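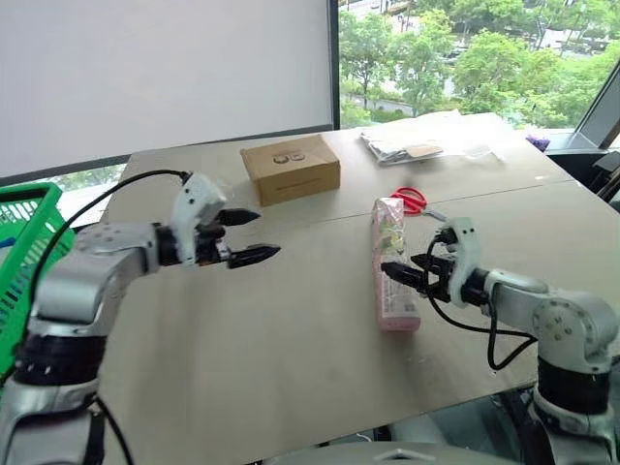
She asked me not to use her name, and then she put the kettle on and talked for nearly three hours. She is a retired school bus driver, sixty-something, with a cardigan over the back of every chair, and until this spring she had never carried a sign in her life. Now she has been at the gates of the Lunorgate water company so many mornings that the guards say hello to her.

"I keep telling my sister I'm a bus driver, I'm no rebel," she said. "But you drive children for that long and you get used to speaking up when something's wrong with the road."

The protests in Brindeck began in March, when the town council signed the waterworks over to Lunorgate and the first of the new bills arrived. Hers had doubled. So had her neighbor's, and so had the one at the laundry on the corner, which closed in April. People complained at the counter, then they complained in the square, and by May the square was full most evenings and the riot vans were parked along Mallside with their engines running.

She went the first time because of the laundry. "They'd done my husband's shirts for years, and after he died they still asked after me. I went down with a thermos and thought I'd stay half an hour. Well, I got home at midnight! I'd met a girl from the nursing college, and a man who repairs elevators, and we'd been singing – badly, I should say, because none of us knew the second verse of anything."

What she remembers from those early evenings is mostly food. Somebody's uncle set up a grill by the fountain, and there were flatbreads and a huge pot of lentils, and children asleep in strollers while their parents argued about whether to march on the town hall or wait for the council to come out. The council stayed in. After 9 evenings of this the elevator man stood on a bench and said they should walk to the gates instead, and so they walked.

"It's two miles and I have a bad hip," she said. "The nursing student took my arm the whole way. I had a blister like you wouldn't believe."

The night everyone in Brindeck still talks about came two weeks later. The police had put barriers across the bottom of Mallside, and the crowd coming down from the square met the crowd coming up from the bus depot, and there was nowhere for anybody to go. She was near the front, by the shoe shop. She heard a window break and doesn't know who broke it. Then came the gas.

"I'd seen it on television. On television it looks like fog. It's a thing that gets in your teeth," she said, and she stopped for a while and moved the sugar bowl from one side of the table to the other. "A boy pulled me into a doorway and poured milk over my eyes. I never saw his face, of course. I'd like to thank him, if he reads this. I was wearing my good coat and I'm afraid I scolded him about the milk."

By morning 200 people had been arrested. The governor went on the radio at 6 and spoke of outside agitators, and she laughed when I reminded her of it. "Outside! I've lived in the same apartment since I was married. The furthest outside I've been is Tikkanen, for my niece's wedding."

Most of those arrested were let go within a few days. The nursing student was held longer, in Tikkanen, and her classmates took turns riding out there with clean clothes and paperbacks. My host went along twice. She knows the road well from her driving days and disapproves of the way the new drivers take the bend at the quarry, a subject on which she had a good deal to say, and which I'll leave out with some regret.

I asked whether she was angry with the police. She thought about it longer than about anything else. Some of them had ridden her bus, she said, and she still knew where they used to sit. One of them looked at her over his shield at the gates and then looked at his boots. "I was angry that night. I'm still angry with whoever sent them. But him, I wanted to ask if his mother was well."

The bills have since been frozen until the fall, and the council has promised a public hearing, though it hasn't said where or when. The younger people want to keep the square full until there's a date. The shopkeepers on Mallside would like their customers back, and she can see that too. She has been going down in the mornings, when it's cooler and there's somewhere to sit.

"They say the hearing will be two hours," she said, walking me to the door. "Two hours, for the whole town! I'll need that long just for the laundry." Then she went back in for her thermos, and we took the stairs down together, slowly, because of the hip.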